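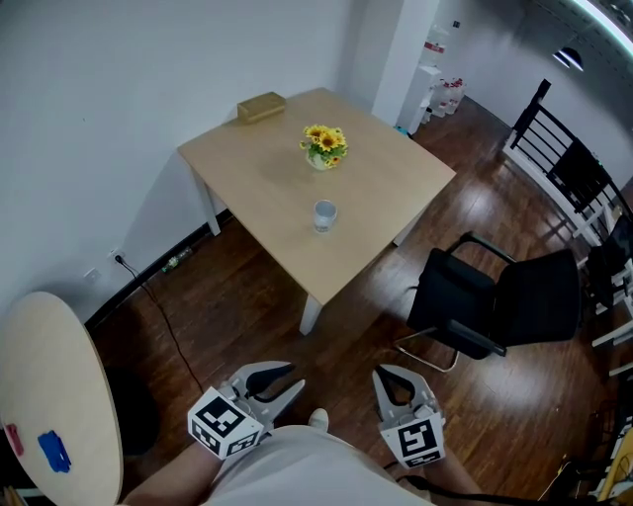 Sunflowers and a white cup on a light wooden table.

Looking after a big TV at home

Most new sets give years of good service if they are cleaned gently and given some air. These tips apply to LCD and OLED screens alike.

Cleaning the screen

Turn the set off and let it cool. Wipe with a dry microfiber cloth, top to bottom, without pressing. For greasy marks, dampen one corner of the cloth with distilled water and go over the spot again. Never spray anything onto the panel -- it runs down into the lower edge. Window cleaner and paper towels should stay in the kitchen.

Dust and vents

Vacuum the vents on the back every 2 months with a soft brush on low suction. Leave a hand's width between the set and the wall. If yours sits inside a cabinet, take the back board out.

Picture settings

Store mode is far too bright for a living room. Switch to Movie or Cinema and drop the backlight until white areas stop making you squint. Turn off motion smoothing for films. I keep sharpness close to zero on my Halvorsen, but some brands put the neutral point at the middle of the scale, so check the manual.

Cables

Label both ends before you push the set back. Masking tape works and peels off cleanly. A 4K picture at high frame rates needs an HDMI cable rated for it -- an old one may cause dropouts or a black screen.

Moving a set

Carry it upright, with one person at each side, holding the frame and not the glass. Put the stand screws in a bag and tape the bag to the stand.

Wenche Moen
Updated 10 January 2026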